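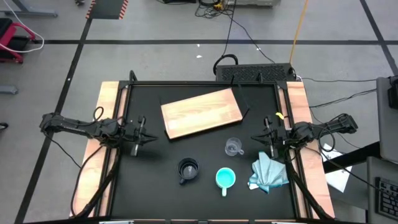 Skoltell Laboratory Begins Second Round of Gripper Trials

The Skoltell Laboratory has opened the second round of its gripper comparison, conducted jointly with the engineering group at Doststead. The work is directed by Milagros Betancur, with Brayan Tamayo responsible for the controllers.

The first round, completed in May, was limited to rigid blocks and a single arm. The present round uses two arms working from opposite sides of the table and turns to household items, including cups, mugs and cloth. Each gripper will be tested in 96 trials, of which 20 are reserved for cloth alone. Mugs are presented with their handles turned in different directions, so that the controller must choose its approach each time.

Two controllers are under review. The Flirnero unit has been in service at the laboratory for several years; the Stan unit was acquired this spring and is still being tuned. Both will be run with the same grippers and the same starting positions.

Staff who wish to observe a session should write to Roxana Correa by July 24, 2019. Space is limited - visitors are asked to remain behind the floor tape while the arms are powered. A summary of results will be prepared by Anselmo Cárdenas and circulated to all departments.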